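Ustari Towel Folding: data card and shopping notes

I put this card together in April, after the third email asking me what our setup cost and what I'd buy again. So it's half data card, half budget diary. If you only want the episodes, skip to "What's in it". If you have a grant form open in another tab, read the lot!

What's in it

126 episodes of one arm working on terry towels, one towel at a time, on a cloth-covered surface. Each episode has a head view and a fixed view, plus joint positions and gripper state. The towels are ordinary bath stuff with woven bands and hems, and I left the labels on (more on that in a minute).

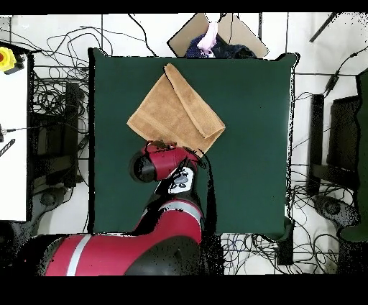

Head view: gripper at the lower edge of a folded towel.

What I'd budget for

The arm eats most of the money, obviously, and you'll have that quote already. What caught me out was everything else. I'd set aside $3,000 for extras and thought I was being generous — I was not. Cables alone ran through a silly chunk of it. Buy them longer than your drawing says, and buy spares of every connector type in the same order, or you'll pay shipping twice like I did.

Get a proper emergency stop and mount it where your hand already goes. Ours is yellow with a red button, and it was the easiest line in the whole budget to defend.

For the work surface, go with plain cloth in one solid color. We picked dark green and I'd pick it again. Get 2 of them so one can be in the wash. 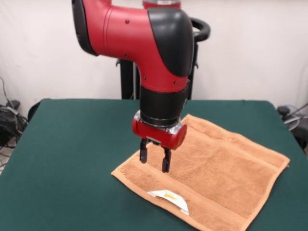 Fingers are the part I'd plan for most carefully. Nurkia quoted us for a single set of pads and I talked them into 3, which is still the best email I sent all year. Hems and labels are fiddly, and you'll want to try different pads without waiting on a delivery. If your towels have a stitched label that stands up off the cloth, keep it. A policy that has only met tidy towels isn't much use to me.

Luo is the logging tool we use. It's small, it's ours, and it costs nothing but disk space. Do put disks in the budget, though, and double whatever number you first wrote down.

Things I'd skip

The rolling cabinet from Okell. Lovely drawers, wrong depth, now full of tape.

Known gaps

One surface color, one room, and no thick beach towels yet. Some head-view images have small black specks on the arm, so check your loader copes with that before you train on them.

Next purchase is a second set of towels in darker colors, then more shelf space. I'll update the card when the order lands.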